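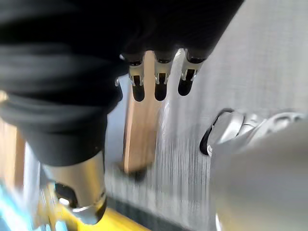
December 1, 2018

Okay, so the Kelach hand. I've had it on trial for 2 weeks now and I keep promising myself I'll write down what I think before I talk to the sales guy again, because he's very charming and I forget all my complaints the second he picks up the phone. The glove is what I changed my mind on first. I thought a black fabric glove on a robot hand was just for show, and it does bunch up into folds down by the palm, but I've gotten kind of fond of it. And I love the fingertips! Dark rounded pads with a shiny silver collar on each one, little notches along the edge, and the three of them hanging in front of the wooden board looked so smart that I forgot to be annoyed for a minute.

I did get annoyed later. The manual is 9 pages long and 3 of them are the warranty. There's a whole paragraph on how to register the thing and one line on how to set the grip strength, and that line says "adjust as needed." Needed by who?? I wrote to Zoltán Tóth, who had one in his shop last spring, and he wrote back a single word, "gently," and then an hour later a much longer message about his new truck.

Suha Salameh came by after lunch with the quote from Jeden so we could put them side by side. Jeden is cheaper up front but they charge for every service visit, and the closest tech is a four hour drive from us. Kelach throws in the first year. Suha thinks I'm leaning Kelach because I like the look of it (she's a little bit right) and she wants me to go another week before I sign anything. Fine. She also ate the last of the lemon bars, so I'm not sure she gets a vote.

Things to ask on Monday's call: what a spare glove costs, if the pads come in a softer kind, and if I can keep the trial going until the holidays without paying the extension fee. Also why the invoice says Tundard at the top when I've never dealt with anybody called Tundard in my life. Suha figures it's the leasing company.

Back hurts from leaning over the bench all day. I was going to clean up before dinner and I left all of it right where it was, so tomorrow I'll do that first, then try the slower speed setting again and write down the numbers this time.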